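Brellcombe Neighbors Help Board
Home & Workshop > Floors and Surfaces

Sealing a bare concrete floor in a workshop, and is gray going to drive me crazy?
Posted by Nhàn Văn, 1 November 2019

Hi everybody, first post here so be gentle. I'm finally getting the old garage bay behind our place fixed up so I can use it for sewing and upholstery work, and I'm stuck on the floor. It's 203 square feet of bare concrete and I can't decide between a clear sealer, a colored epoxy, or just leaving it alone and throwing down rugs. I like the plain mottled gray look a lot, with a long light gray table going across the middle.

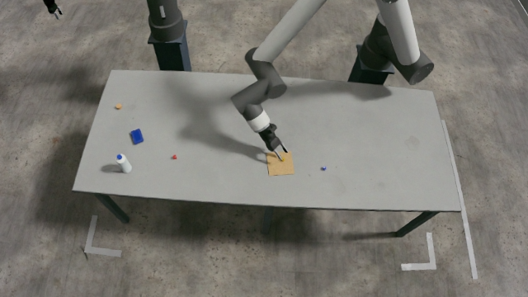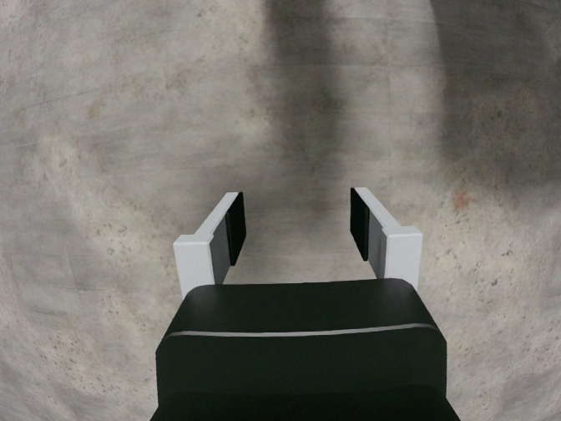

So, what I've got. The slab was poured before we bought the house and I don't know much about it. It has one long crack that runs from the big door almost to the back wall, hairline for most of the way and then a bit wider where it passes the drain. There's an oil stain under where the previous owner parked, and I've gone at it twice with dish soap and a stiff brush and it laughed at me. Otherwise it's pretty flat. A marble rolls toward the drain, so I guess that part is working.

My main problem is dust. Every time I sweep, I get a little pile of fine gray powder, and then I sweep again and there's another pile! It gets on everything. I dropped a length of cream linen last week (a customer's, of course) and it picked up a smudge that took me an hour to get out. I can't have that keep happening.

My second problem is that I'm on my feet most of the day and I use a rolling stool, so rugs would be a pain. The wheels catch on everything. I also drop pins constantly, and I'd like to be able to find them. On a speckled gray floor I'm worried they'll just vanish until I step on one.

Things I'd love to know:

Does a clear sealer really stop the dust or does it only slow it down?
Do I have to fix the crack first, or can I seal right over it?
Will a glossy finish be slippery in socks?
How cold can it be when I do this? We don't heat the bay and I was hoping to get it done before February.

Budget is modest. I'd rather spend a weekend on my knees than pay somebody, but I also don't want to do it twice. Thanks in advance!

3 answers

Sadao Noguchi

Epoxy. Don't mess with sealer, it wears off. I did mine and it's fine.

Akihiko Kamata

Hi Nhàn, welcome! I've sealed my own basement and my brother-in-law's garage, and I made plenty of mistakes on the first one so you may as well have the benefit of them.

First the dust. What you're sweeping up is the top of the slab slowly wearing away. You can sweep until you're ninety and there will always be more. What you want is a densifier, which is a thin, watery liquid that soaks in and reacts with the concrete and makes the surface harder. It doesn't leave a film and it hardly changes the color. On my basement floor the dusting went down to pretty much nothing after two coats. After that you can put a clear acrylic sealer on top if you want something easier to mop, but give the densifier the time it says on the jug before you do. I put my sealer on the same evening and got cloudy patches that are still there under the washing machine.

Before any of that, do the plastic test. Tape down a square of clear plastic sheeting, all four edges sealed tight, and leave it alone for a day or so. If it's damp underneath when you peel it up, moisture is coming up through the slab and you should stay away from epoxy and anything else that makes a film. It'll bubble. Do it in a couple of places, and make one of them near the drain.

Crack: yes, fill it first. For the hairline part I wouldn't lose any sleep, but where it opens up, vacuum it out really well (a crevice tool and a lot of patience) and use a crack filler made for concrete. Scrape it level while it's still soft. I let mine dry proud of the floor and then spent a miserable afternoon with a rubbing stone. With a rolling stool you're going to feel every ridge, so take your time there. The patch will show as a lighter line under a clear finish. I kind of like mine now.

Oil stain: dish soap won't do it. Get a proper degreaser, pour it on, let it sit, scrub, and soak it up with plain clay cat litter. Grind the litter in with your shoe and leave it overnight. Repeat. The test is to drip a little water on the spot, and if it beads up there's still oil in there and nothing will stick. It took me 6 rounds at the garage and there's still a shadow. A shadow is okay. Beading is not.

Slippery: gloss acrylic in socks is like a skating rink, my kids can confirm. Go with matte or satin. You can also buy a fine grit to stir into the last coat, but I wouldn't for fabric work, it grabs threads.

Temperature: read the label and believe it. Most of the ones I've used want it above fifty for the whole drying time, and that means overnight as well. The slab is usually colder than the air, too. If you have a cheap infrared thermometer, point it at the floor early in the morning and go by that number. If it's too cold where you are, just do the degreasing and the crack now and seal in spring. The densifier is less picky but it still can't freeze.

Oh, and pins! Magnet on a stick. Mine came from the hardware store in Anley and it's the best thing in the whole basement.

Minoru Miyazaki

Agree with nearly everything Akihiko wrote, I'll just add a few bits from the other side because I do have epoxy, in a light solid color, in a room about your size that I use for framing.

The good: I can see everything I drop. Screws, staples, blades, the lot. It bounces a lot of light around too, and I took one of my lamps out afterward. Wipes clean with a damp mop. If pins are really your big worry then a pale solid floor beats bare gray, hands down.

The bad: the prep is most of the job and it's no fun. You have to etch or grind the slab so the epoxy has something to grip, then rinse, then let it dry for longer than you want to. I spent $132 on the kit and then nearly as much again on rollers, spiked shoes, etching stuff, tape and a second pair of jeans. And once you mix the two parts the clock is running. Have a second person there. My neighbor Daichi Higuchi mixed while I rolled, and we still finished the last corner with stuff that was starting to go stringy.

Also it scratches. Casters with hard plastic wheels left dull tracks in front of my bench within the first year. Swap them for soft rubber ones before you roll onto any coated floor, sealer or epoxy. They usually just pull out of the stool legs, and a new set is cheap.

For your setup I think I'd go densifier plus matte sealer like Akihiko says, and then get a foam standing mat for the spot where you cut. Your back will thank you — concrete is brutal after a few hours no matter what's on it. Buy one with beveled edges so the stool can get over it.

One more thing, move EVERYTHING out. I tried doing half the room at a time and there's a line down the middle where the two halves meet. I see it every single day.

Comment from Nhàn Văn

Wow, thank you! I taped down the plastic this morning, one by the drain and one under the window. Degreaser is on the shopping list along with the litter, and I'm ordering rubber wheels tonight. Akihiko, did you roll the densifier on or spray it?

Comment from Akihiko Kamata

Garden sprayer, then pushed it around with a soft broom so it didn't puddle. Rinse the sprayer right away or it'll clog for good.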